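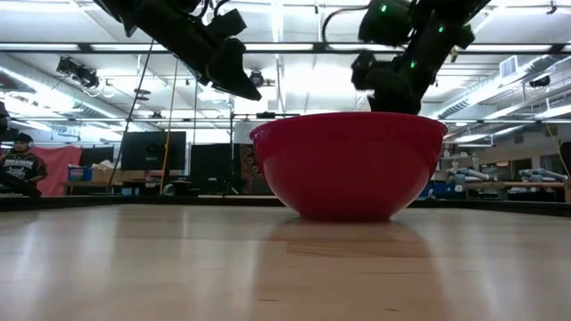
Three churches to share one Sunday evening service from October

Congregations in Stoltov, Tan and Cuden have agreed to hold a joint evening service once a month, starting in October. It will move between the three buildings. First one is at the Stoltov chapel, 6.30pm, doors from six.

The idea has been kicking about since the spring, when the chapel's heating failed and the Stoltov people walked down the hill to worship with the Methodists at Cuden for 7 weeks. Seems they rather liked it. Talks followed, mostly over tea, and a short written agreement was read out in all three churches last month.

What was agreed, in short: each church keeps its own morning service, its own minister and its own money. The evening service has no communion for now - the three traditions don't see eye to eye on who may recieve it, and a separate group will carry on talking about that over the winter. Readings shared out, preacher from one of the other two churches each time.

The vote at Stoltov was 49 in favour, with a handful against and a few who stayed away. Cuden and Tan didn't hold a formal vote.

Music was the sticking point for a while. Tan is a Pentecostal fellowship with a band and a drum kit, Stoltov has an organ and a psalm book, Cuden somewhere in between. For the first service it will be two psalms from the organ, then the Arnomeo singers leading the rest unaccompanied. After that, whoever hosts picks.
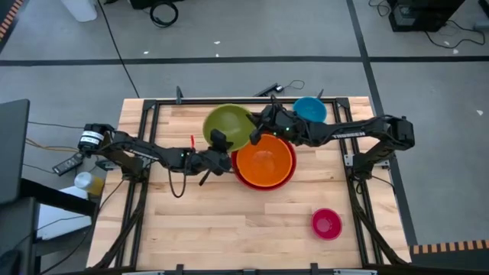

Parking and lifts

Stoltov chapel has very little parking. Please use the field opposite, gate open from 5.45pm. A minibus will leave Tan at 5.50pm and call at Cuden on the way, going back straight after the blessing. Ring the Cuden church office if you need a seat, mornings only. Step-free entrance is round the side, by the vestry.

A collection will be taken for the Arnomeo night shelter, which is short of money for the winter after its grant was cut. The three churches want to raise 2000 between them by Easter. The harvest appeal has already brought in 373, so a fair way still to go.

Not everyone is happy. Some older members at Stoltov feel the evening psalm service, which has run in the chapel for longer than most can remember, is being lost by the back door. It will carry on the other three weeks of the month, the elders say, though they wouldnt promise anything past next summer.

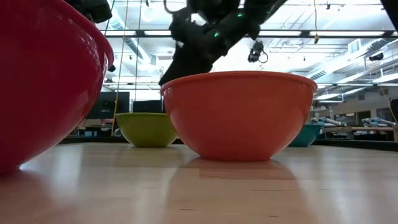
Marin Mujić said he had voted against and would be coming anyway. He had no quarrel with praying alongside the Pentecostals, he said, but the elders should have put the whole thing to the members in the spring and not after it was half settled. He also wants the old psalm tunes written into the agreement, at least for the evenings at Stoltov.

The elders are to look at that when the arrangement is reviewed in the new year. November's service is at Tan, same time. December still to be fixed - probably Cuden, if it doesn't clash with the carols.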